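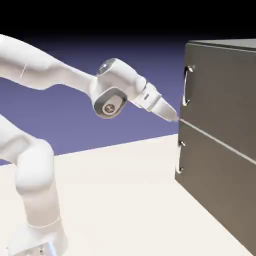
## Re: masa madre que no sube (y la quedada de junio)

¡Hola a todos! Perdonad que conteste con retraso, he tenido una semana de locos y el correo de la lista se me acumula que da gusto.

> El lunes refresqué la masa como siempre, mitad harina integral y mitad blanca, y a las tres horas seguía igual de plana. Huele un poco a acetona. ¿La tiro y empiezo otra? Uso 49 g de madre para cada refresco.

¡No la tires, por favor! A mí me pasó lo mismo el invierno pasado y la recuperé con 3 refrescos seguidos, poniendo bastante más harina que madre (yo me quedo solo con 23 g y al resto le doy salida en tortitas). Ese olor suele ser hambre, nada más. Si puedes, pásate unos días al centeno, que la mía con eso revive enseguida. Y tres horas me parece poquísimo si tienes la cocina fría, yo la dejo toda la noche dentro del horno apagado y con la luz encendida.

La harina la compro ahora en Arkidico, sacos de cinco kilos. La de Grondbridge me gustaba más, pero la han subido y encima tardan una barbaridad en enviarla.

Sobre la quedada: por mí en Trerkness perfecto, siempre que sea por la mañana (por la tarde el horno de leña ya lo tienen cogido). Llevo la hogaza de nueces y, si me sale decente, una focaccia. ¿Alguien tiene banetones de sobra? Los míos han criado moho y no me atrevo a usarlos.

Ya me contarás qué tal la madre.

Un abrazo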